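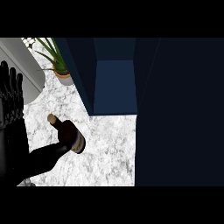 A tilted bottle on the simulated marble worktop, with the hand over to the left.

How to score a bottle task without fooling yourself

Updated April 2022

We spent most of a winter believing our policy could handle a wine bottle. The success rate said 90 per cent, and a success rate is a very comforting thing to have. Then someone watched the replays. The checker was asking whether the bottle had moved to within reach of its target, and the policy had found that a good shove with the forearm would do it.

This page covers how we now score bottle episodes in Onilach, our kitchen simulator. It assumes you have Pumer installed and a folder of saved rollouts. If you have neither, start with the setup page, and bring a sandwich.

Step 1. Save states as well as video
Video is for people and states are for the scorer. In the Pumer config, set log_state to full. You want the pose of the bottle, every joint angle and the contact list for each step. The files are large. Buy a disk.

Step 2. Split "success" into stages
We use four: reached, touched with fingers, lifted, placed upright. Each is a yes or no, and an episode has to pass them in order. A bottle that arrives at the target without having been lifted gets no credit, however pleased the old checker would have been.

Step 3. Tell fingers from forearm
Dark glass next to a dark arm is hard to judge from a steep overhead view, and two of us once argued over a single still for most of an afternoon. Use the contact list. Run the contact filter with the finger links named one by one. Do not use the wildcard, as it also matches the wrist.

Step 4. Check the tilt
Measure the angle between the bottle's long axis and the vertical. Upright means the angle stays under five degrees for 21 steps in a row. With a shorter window, a bottle on its way over can pass as standing, which flatters everybody.

Step 5. Rescore everything
Point the scorer at the old rollouts as well as the new ones. We had 1076 of them. The figure for the same policy, with the same weights, fell from 90 per cent to 51. It was a quiet meeting.

Step 6. Watch a sample anyway
Pick episodes at random from the passes and from the failures, and watch them at normal speed. If you disagree with the scorer, write down the episode number and the stage before you touch any thresholds. Changing a threshold first and finding the reason later is how we got into this.

Known problems
Prindivell scenes use an older bottle mesh whose origin sits at the neck, so the tilt is right but the height is wrong. Lifted will fire early. A fix is planned for June – the same fix has been planned before.

If the scorer reports zero contacts for a whole batch, check that your finger links have not been renamed by the Yensuk exporter. It likes to add underscores.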